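2025-12-23

Spent most of the morning on the equipment list for next year. Eamon wants it before the break and I still had three lines with no price against them.

The gripper quote came back from Flirkico at 2897, delivery in April. That's for one, with the mounting plate, without the cable. The cable is another 280 and Liam says we should order two, as the one on the wrist now is the only one we own. I put down two. If Eamon strikes one off, fine, but I want it on paper that we asked.

Left the second arm off the list. Peadar is still keen on it -- he thinks Tririk would give us a better price if we took the arm and the gripper together -- but we don't have the bench space and I don't want to pay for something to sit in a crate until summer. Told him I'd look again after April.

Small stuff: a box of socket screws, cable clips and sleeving (62), felt and rubber sheet (80). Cillian asked for a proper torque driver too. Haven't priced it. Need to ring Lahlou about that and about the service visit, which I've had down as a blank line for weeks.

After lunch went through the wiring at the wrist with Liam. I'd like the thin wires in a sleeve before we add anything else. He wants to wait for the new gripper and do it all in one go. Left it with him.

Total goes to Eamon tomorrow. Still no answer on who pays the shipping.
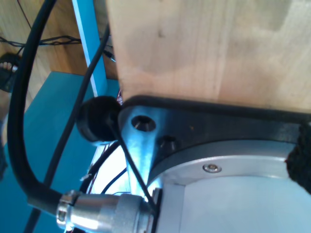

Wrist end, with the wood block, the connector and the cable to budget for.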